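Forum › Arms & End Effectors › Gripper comparisons

Soft stuff with parallel grippers: the Hoekstra vs the Gollholm

magpie_torque
5 July 2021

Hi all. I've finally had a decent go at comparing two sets of parallel grippers on cushions, so here are my notes while they're fresh. Same robot, same lounge-room corner, same velvet tub chair, and I swapped between the Hoekstra fingers (27 mm pads) and the Gollholm ones, which are a bit shorter and stiffer. Controller is the stock Civthorpe box and I left the force limit where Annelies Coppens had set it for me back when she was tuning the thing, because every time I touch it I regret it.

Floor pickups first. I put the pink cushion on the tiles up against the base of the seat and drove the right arm in with the fingers more or less straight at the middle of it. It crumples in around the tips and you've got to decide whether to close there or back off and go for an edge.
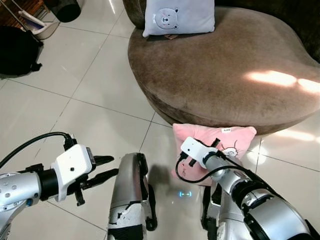 What I scored

Just whether it came up and stayed up for 7 seconds. With the Hoekstra fingers it was good going for a corner and pretty hopeless going for the middle. The Gollholm set was the other way round, which I did not expect at all! I reckon the stiffer fingers bunch up more fabric before they slip, but I'm happy to be told I'm wrong.

Then the chair. This is the harder one for me, with the pink cushion lying over part of the grey one and the backrest curving round behind. You lose a lot of your approach angles, and the wrist wants to come in from above and to the side whether you like it or not.
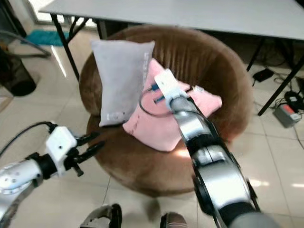
I ended up running the right arm only for most of these and parking the left with its gripper open. When I let both arms plan together the Civthorpe box took ages to settle on anything, and I got sick of waiting. Total was 60 attempts over the two sets. I'll type up the log when I can face it.

wombat_servo
Good write-up, but I don't buy the stiffness theory. You changed pad length and stiffness at the same time, so how can you tell which one did it? I'd put the shorter pads on the Hoekstra and go again before anyone buys anything.

magpie_torque
Fair call. I don't own short pads for it though — if anyone has a pair to lend I'll pay the postage.

HSmits
Hanneke Smits here, I did a similar thing with towels and pillowcases. I'm with magpie on this one. Stiffer fingers helped me every time on thick fabric, and pad length hardly mattered until I got to thin stuff. Where I'd disagree is the force limit. Leaving it fixed for both sets favours one of them, and I'd have tuned each separately.

wombat_servo
And then you're comparing your tuning and the grippers come second. Fixed is right.

HSmits
We'll have to differ. A gripper run at the wrong force isn't a test of the gripper, mate.

magpie_torque
You two are going to cost me another weekend, aren't you. I've been leaning towards fixed, mostly out of laziness. For what it's worth, the bit I still like least is the cable. It loops out from the gripper mount and on the chair approaches it ends up lying across the cushion, so I want to reroute it before the next lot.

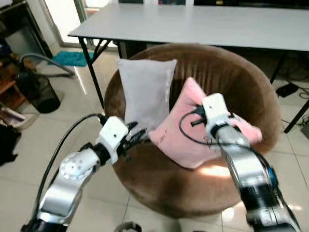

pletsider
Does the Pletside wrist camera fit on either of these without fouling the fingers?

magpie_torque
It fits the Hoekstra with the standard bracket. On the Gollholm you need 2 spacers behind the plate, and even then I'd keep the cable well over to one side.

wombat_servo
Spacers will shift your hand-eye calibration, so redo it after you fit them. I forgot once and spent an evening grabbing air.

HSmits
If you do go again, could you try the grey cushion on its own? I'd like to see how the Gollholm goes on something standing upright.

magpie_torque
Can do. Cable first, then the grey one.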